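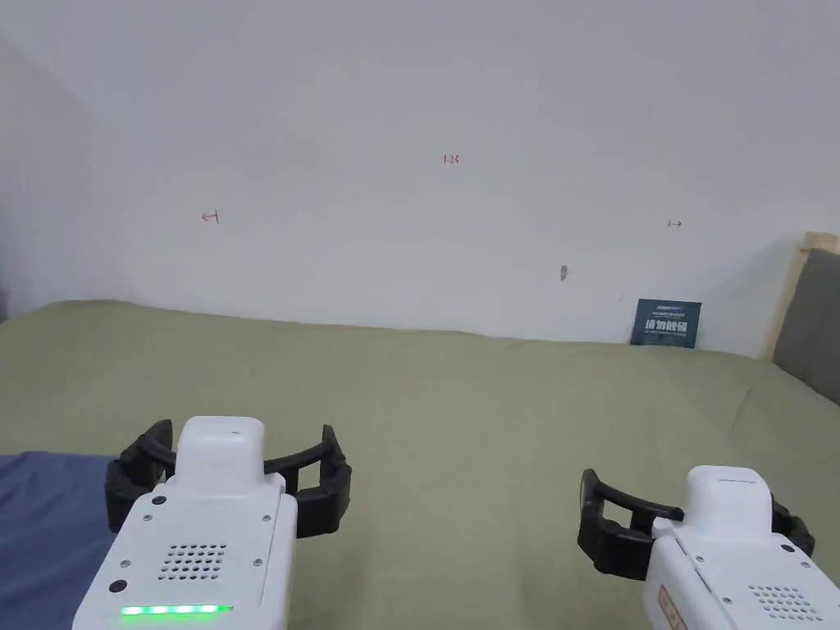
Figura 7.1. Dos pinzas de mano ante una cama con sábana verde. En la tarjeta apoyada contra la pared se lee «请勿触碰» («no tocar»).

Capítulo 7
Cuando la pinza no suelta: fallos de apertura y parada segura

Empiezo por el pellizco, que es lo que todo el mundo me pregunta cuando doy este tema en clase. Sí, me pillé el dedo. No, no fue grave (un moratón feo y una semana escribiendo con cuatro dedos), pero aprendí más sobre seguridad aquella tarde que en todos los cursillos que llevaba encima, ¡y llevaba unos cuantos!

Era octubre y yo trabajaba en Traltham, en un proyecto de manipulación de ropa de casa: sábanas, mantas, fundas, todo lo blando que a un robot le cuesta tanto agarrar. Teníamos dos pinzas montadas con el controlador Lumanlan, y mi tarea era tirar de una esquina de la sábana, extenderla, soltar y volver a empezar. El controlador guardaba la fuerza de cierre y la posición de las mordazas en cada ciclo. Un trabajo tranquilo, de los que se hacen pensando en la cena.

En el ciclo 284 la pinza izquierda cerró sobre un pliegue y no volvió a abrir. Mandé la orden otra vez. Nada. Y entonces hice lo que hace cualquiera con prisa: metí la mano para sacar la tela. La orden que yo daba por perdida seguía en la cola, la mordaza se abrió de golpe, el programa pasó al ciclo siguiente y cerró otra vez, ahora con mi índice dentro.

Remedios Cantero, que llevaba la seguridad del laboratorio, no me riñó. Me puso hielo, se sentó delante del registro y me pidió que le contara lo que había hecho, en orden y sin saltarme nada. Os recomiendo el ejercicio, porque es bastante humillante y sirve mucho. Yo estaba convencido de haber parado el sistema. Lo que había hecho era pulsar pausa, y en aquella versión la pausa detenía el envío de órdenes nuevas pero dejaba salir las que ya estaban en la cola. El motor seguía con tensión todo el rato.

De ahí sale la primera distinción del capítulo, y os pido que la subrayéis aunque el libro sea de la biblioteca (a lápiz, por favor). Pausa, parada y corte de energía son tres estados distintos. En pausa, el programa espera y el actuador puede moverse. En parada, el controlador impide el movimiento, pero mantiene la alimentación. Con el corte de energía el motor se queda sin tensión, y aun así puede quedar fuerza almacenada en un muelle, en un reductor o en la propia tela tirante. Las manos entran después del corte y después de comprobar que no queda nada en tensión.

¿Y por qué no abrió a la primera? Aquí el asunto se pone más entretenido. Emiliano Ibarra, el que mejor conocía la electrónica, sospechó del sensor de posición, y pasamos un miércoles entero cambiándolo para nada. La causa era más tonta: el límite de corriente del motor. Para cerrar le habíamos permitido 425 miliamperios y para abrir, 400. Con una mordaza vacía daba igual. Con un pliegue grueso atrapado entre los segmentos, la apertura necesitaba más corriente de la permitida, el controlador desistía, esperaba a que el motor se enfriara y reintentaba por su cuenta. Ese reintento fue el que me encontró el dedo.

Fijaos en que ningún componente estaba roto. El sensor medía bien, el motor empujaba lo que le dejaban y el programa hacía lo que le habíamos escrito. A esto lo llamaremos fallo de especificación, y en los registros se ve fatal, porque cada línea por separado parece correcta. El nuestro guardaba hasta 1.000 eventos y el reintento aparecía en todos los atascos anteriores, marcado como «recuperación correcta». ¡Correcta! Todavía me enfado.

En el apartado 7.1 veremos cómo se elige el límite de corriente en cada sentido de movimiento. El 7.2 trata de los reintentos automáticos: cuándo se admiten, quién los autoriza y cómo se vacía una cola de órdenes. En el 7.3 trabajaremos con el procedimiento de desatasco que redactó Remedios y que más tarde adoptaron, con algún cambio, los compañeros de Tellard.

Antes de pasar página, coged el manual de la pinza que tengáis en el taller y buscad qué hace exactamente el botón de pausa. Apuntadlo en el cuaderno con vuestras palabras. Si el manual no lo dice, apuntad eso también y traedlo a clase, que lo usaremos en la práctica 7.A.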